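드리어브리지 여름 종단 자전거 축제, 929명 참가로 마무리

올해로 여덟 번째를 맞은 드리어브리지 종단 자전거 축제가 지난 주말 막을 내렸다. 드리어브리지 구시가 광장에서 출발해 하루를 묵고 고원 도시 가르크베르크까지 달리는 이틀 일정에 모두 929명이 이름을 올렸다. 대회가 생긴 뒤 가장 많은 인원이고, 그중 137명은 장거리 주행이 처음이라고 신청서에 적은 사람들이다. 출발선에 선 얼굴들만 봐도 올해 축제가 얼마나 들떠 있었는지 알 수 있었다!

이 행사는 기록을 재지 않는다. 순위표도 없고 시상대도 없다. 참가자는 번호판 대신 출발 마을에서 나눠 주는 천 조각을 안장 뒤에 묶고 달리고, 중간 마을을 지날 때마다 그 마을의 도장을 하나씩 받는다. 도장을 다 모은 천을 거실 벽에 걸어 둔다는 단골도 여럿이다. 올해 도장은 마을 학교 학생들이 직접 새긴 것으로, 포도송이와 종탑, 당나귀, 그리고 아무리 봐도 감자로밖에 보이지 않는 무늬가 특히 인기를 끌었다. (새긴 학생의 말로는 구름이라고 한다.)

첫날 코스는 강변의 낮은 길로 시작한다. 과수원 사이를 누비다가 오르트너 마을에서 점심을 먹는데, 이 점심이야말로 축제의 백미라고 꼽는 사람이 많다. 올해도 마을 사람들이 전날 밤부터 불을 지펴 콩 스튜를 끓였고, 화덕에서 갓 나온 빵과 절인 고추, 차가운 살구 주스가 긴 식탁에 줄줄이 올라왔다. 두 그릇은 기본이고 세 그릇째를 비운 뒤 나무 그늘에 누워 한참을 일어나지 못하는 참가자도 있었다. 스튜 조리법을 묻는 사람이 하도 많아 올해는 아예 식탁마다 조리법을 적은 쪽지가 놓였는데, 준비한 쪽지 400장이 오후가 되기 전에 동났다.

점심 뒤에는 완만한 오르막이 이어진다. 숙영지는 할티네 호숫가의 풀밭이다. 저녁에는 마을 합창단이 노래를 불렀고, 아코디언 연주에 맞춰 춤판이 벌어졌다. 낮 동안 다리가 풀려 더는 못 걷겠다던 사람들이 음악이 나오자마자 벌떡 일어나 빙글빙글 도는 모습은 해마다 보아도 신기하고 즐겁다. 밤하늘도 맑았다. 텐트 안으로 들어가지 않고 침낭만 펴고 잔 사람들이 꽤 많았고, 새벽에 이슬을 흠뻑 맞고도 다들 싱글벙글이었다.

둘째 날은 고원이다. 할티네를 벗어나면 숲이 끝나고 시야가 한꺼번에 열린다. 가르크베르크까지 남은 거리는 60킬로미터. 굽이가 거의 없어 심심하다는 평도 있지만, 바로 그 맛에 매년 돌아온다는 사람도 적지 않다. 페달 소리와 바람 소리만 들으며 옆 사람과 띄엄띄엄 이야기를 나누다 보면 어느새 마음이 가벼워진다는 것이다.
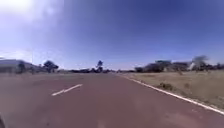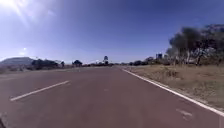 맑은 하늘 아래 지평선을 향해 곧게 뻗은 붉은빛 도로.

올해 참가자 가운데 가장 많은 박수를 받은 사람은 은퇴한 우편배달부 아니발 고디뉴 씨다. 첫 회부터 한 번도 빠지지 않은 그는 평생 배달 일을 하며 타던 기어 없는 자전거를 이번에도 끌고 나왔다. 짐받이에는 예전에 쓰던 가죽 가방이 그대로 달려 있고, 그 안에는 다른 참가자들이 맡긴 엽서가 가득했다. 출발지에서 쓴 엽서를 도착지에서 받는 사람에게 직접 건네주는 ‘고디뉴 우편’은 몇 해 전 친구 사이의 장난으로 시작했다가 이제는 축제의 빼놓을 수 없는 순서가 됐다.

“아내가 남편에게 쓴 것도 있고, 자기 자신에게 쓴 것도 있어요. 둘째 날 오후의 나에게 쓰는 거죠. 거의 다 조금만 더 힘내라는 내용이더군요. 물론 제가 읽어 본 건 아니고, 받은 사람들이 큰 소리로 읽어 주니까 알게 된 겁니다.”

고디뉴 씨는 엽서를 다 나눠 주고 나서야 자전거에서 내려 물을 마셨다. 내년에도 나올 생각이냐는 물음에는 “가방을 조금 더 큰 걸로 바꿔야겠어요”라고 답했다.

가르크베르크의 환영도 대단했다. 성문 앞 골목에는 집집마다 창문에 색색의 천을 내걸었고, 시장 상인들은 도착하는 사람마다 수박을 한 조각씩 쥐여 주었다. 시립 악단은 마지막 참가자가 들어올 때까지 연주를 멈추지 않겠다고 약속했는데, 정말로 해가 기울 때까지 자리를 지켰다. 마지막으로 들어온 이들은 2인승 자전거를 탄 모녀였다. 중간에 체인이 두 번 빠지고 길가에서 낮잠까지 한 번 잤다는 두 사람이 성문을 지나자 악단은 처음부터 다시 행진곡을 연주했고, 광장에 남아 있던 사람들이 모두 따라 불렀다. 현장에서 듣고 있자니 절로 발이 굴러졌다!

처음 나온 사람들의 반응도 좋았다. 사무실 동료 다섯이 함께 참가한 한 팀은 출발 전에는 절반만 타고 버스로 돌아올 계획이었다고 한다. 그런데 오르트너에서 점심을 먹고는 마음이 바뀌어 결국 다섯 명 모두 완주했다. 이들은 벌써 내년 축제에 맞춰 휴가를 맞춰 놓았다며 웃었다. 여덟 살 아들과 함께 달린 아버지는 아들이 저보다 도장을 하나 더 받았다며 못내 아쉬워했다. 물가에서 쉬는 사이 아이 혼자 옆 마을 도장까지 받아 온 모양이다.

아쉬운 점도 물론 있었다. 첫날 오후에는 그늘이 드문 구간에서 물이 일찍 떨어져 마을 주민들이 집에서 물통을 들고 나와야 했다. 주최 측은 내년에는 이 구간에 급수대를 하나 더 두겠다고 밝혔다. 숙영지 화장실 줄이 길었다는 의견도 많이 들어왔다. 자전거를 싣고 드리어브리지로 돌아가는 버스는 예정보다 늦게 출발했지만, 기다리는 동안 광장에서 즉석 수리 강습이 열려 펑크 때우는 법을 배워 간 사람이 많았다.

내년 축제 참가 신청은 1월에 시작한다. 올해는 자리가 일찍 찼던 만큼 관심 있는 독자는 달력에 미리 표시해 두면 좋겠다. 자전거가 없는 사람을 위한 대여 창구도 드리어브리지 역 옆에 다시 열린다. 도장 도안은 이번에도 마을 학교 학생들이 맡으며, 감자인지 구름인지 의견이 분분했던 그 도장은 참가자들의 요청으로 내년에도 그대로 쓰기로 했다.

2022년 6월 28일 화요일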